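Theresia Widmer
Sep 27, 2018

Clearing off the desk, a thread. I've put this off since we moved into the Cerkinari building, and I'd like to have the surface back before November.

1/ Paper first. Two piles, keep and recycle. The Gata invoices went in the keep pile. The Mitico catalogs didn't.

2/ Next the drawers. I found a reprint of an 1832 county map I was sure I had lent to Sombat. Sorry, Sombat. I asked you for it twice.

3/ Then everything on top gets moved to one side so I can wipe the wood. I do it in sections, along the grain, with a cloth that is barely damp.

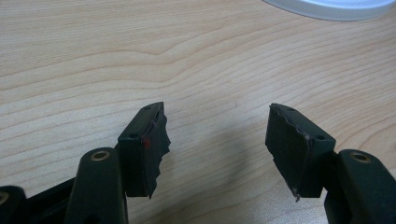 4/ I like the grain on this desk and had forgotten how wavy it is. It's a light color, so coffee rings show up fast. I'm going to use a coaster from now on.

5/ Things go back only if I used them this week. That came to 7 items, counting the lamp. The rest went on the shelf – or in the donation box by the door.

6/ Sombat Somboon asks what I clean it with. Dish soap and water, one drop of soap. I tried the Hamdy spray last year and it left streaks.

7/ The cables are still a mess. I'll do those tomorrow after lunch.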